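Ticket: counter cell keeps fumbling the snack refill
Project: Travadau
Unit: Jin (two-arm counter unit, head camera)
Status: open, watching it

OK, picking this up where I left off in October. Quick recap for whoever reads the log after me: Jin's job at the Nescombe lobby counter is the little refill routine, so bags into the wire rack, packets into the three-part wooden tray, kinds kept separate. Bags were fine. Packets were a mess. It would go for one, close on nothing, back up, try again, and after 4 misses it throws the "no grip" stop and just sits there with its arms out.

First thing I did was pull the counter log. Since the last reset it shows 2,704 pick tries and 1,201 of those ended in a retry. That's way too many! When we set this cell up it hardly ever retried, so something changed.

Things I ruled out before lunch:

Fingertip pads. Swapped both sets for new ones from the Greltach kit. They looked a bit shiny but no real wear. Retries stayed the same.

Arm zero. Ran the homing check twice, left and right. Both came back clean.

Cables. Wiggled everything I could reach (very scientific, I know). No dropouts in the log.

So then I figured I'd stop guessing and go back to the hand-done version of the job, the one Jin's routine is modeled on. Same counter, same rack, same tray, regular human hands, seen from head height. 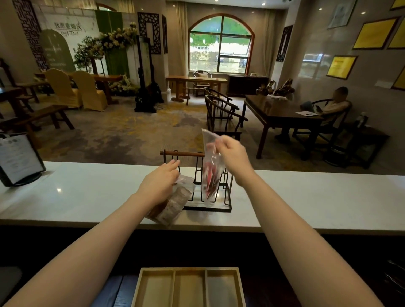 What I wanted out of it was the order of things and how the hands come at each item. The big clear bags are easy for Jin, because there's plenty of loose plastic at the top corner to pinch and the plan already says "top corner, then lift." I replayed the bag step on the unit and it went through without a single complaint. So the bag side of the routine stays as it is, please don't touch it, I spent way too long on it the first time around.

The packet step is another story. Our plan has the gripper come straight down and grab the packet by the middle. Great if the packets are lying flat with space around them. Once they're on end and leaning on their neighbors, the fingers just shove the whole row over and close on air. I'm pretty sure this started when the tray began getting filled upright. The original teaching was all done with flat packets, and I should have caught that sooner.

Changes I made, in order:

1. Pick point moved from packet center to the top edge.
2. Fingers now come in narrower, one on each face of the packet, and close slower.
3. The left arm holds its end of the tray's contents steady while the right one pulls. Before, the left arm was parked and doing nothing.
4. Tray height re-taught. The tray sits on the dark wood below the counter and our saved height was 19 mm too high, so the fingers were stopping short on top of everything else.
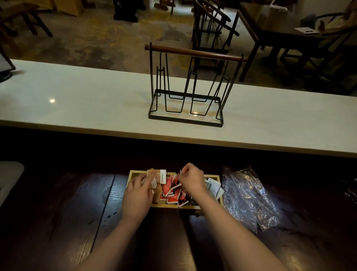 Does the cell need a full re-teach when the packets change size?
Only the packet step does. Run the short teach for the tray, save it under a new name, and leave the rack and bag steps alone.

After the changes I ran the packet step on and off until 4:30 in the afternoon. Brown ones went great, red ones went great. The pale blue and white ones still slip now and then, and my hunch is that the camera has a hard time finding the top edge on a light packet when the lights are low down there. The countertop is nice and bright and the tray is lit too, but the corners around it are in shade, so the exposure gets set for the wrong spot. I bumped the exposure for the tray view only and that helped, but I wouldn't call it fixed yet.

Oh, and one more thing, the rack. It has to go back in the same spot every time! If it gets turned even a little, the right arm comes in too close to the wire on its way down to the tray. I put a small keep-out box around the rack in the Travadau settings, so now Jin swings wide. It's a touch slower but I'll take it.

Still to do:
Clear the counters and let it run a full day on the new plan.
Order another set of pads, I used the last spares.
Ask Greltach if the slow close can be set per item, right now it's all or nothing and it slows the bags down too.

Leaving this open until I see a day's worth of numbers.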